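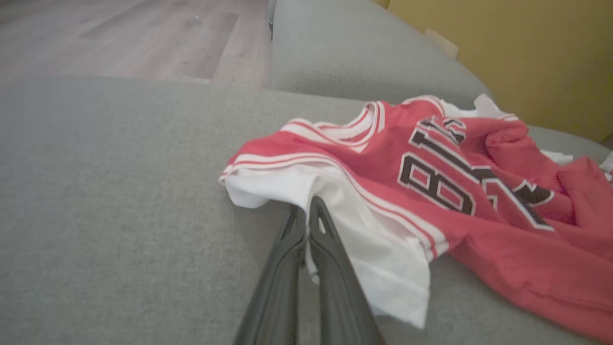
Red jersey and white shirt on the sofa.

11/5/24

Term sheet from Clumero arrived at nine. Headline terms: 2000 ordinary shares converted to a single preferred class, 1x non-participating, broad-based weighted average anti-dilution. The option pool is to be topped up before the money goes in, so the dilution falls on existing holders. Ernia's seed note converts at the cap. I modelled it both ways and the cap wins over the discount by a small margin.

Cash position unchanged since Friday. Runway is about 118 days on present spend, less if the Jevville lease is renewed in February at the higher rate. Have left the lease out of the base case and put it in as a sensitivity.

Two errors found in the cap table. One advisor grant was entered twice, and 100 warrants had lapsed but were still counted as live. Corrected both and reissued as version 3. Fully diluted total now agrees with the register.

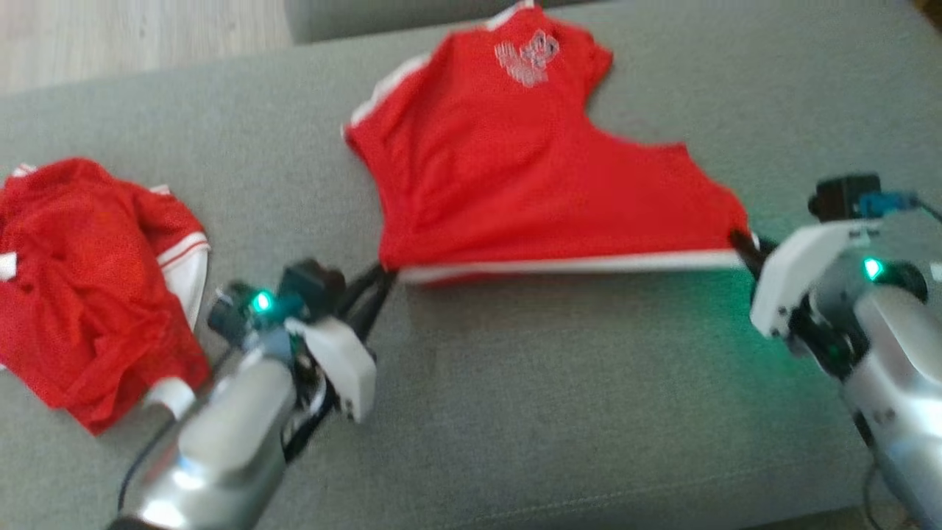
Chelsea Kettle rang at four and said the pool top-up was the only point worth spending time on, and that I should ask for it to be sized against a hiring plan – a flat percentage would cost us more than the valuation gap. She would let the board seat go. Cheng-en Choi disagrees on the seat and wants an observer instead.

Drafted a reply to Clumero on the pool and the observer point. Not sent. Chow to check the conversion wording first, as the note defines "qualified financing" by gross proceeds and the term sheet uses net.

Still to do: update the data room index, chase the auditor for the signed letter.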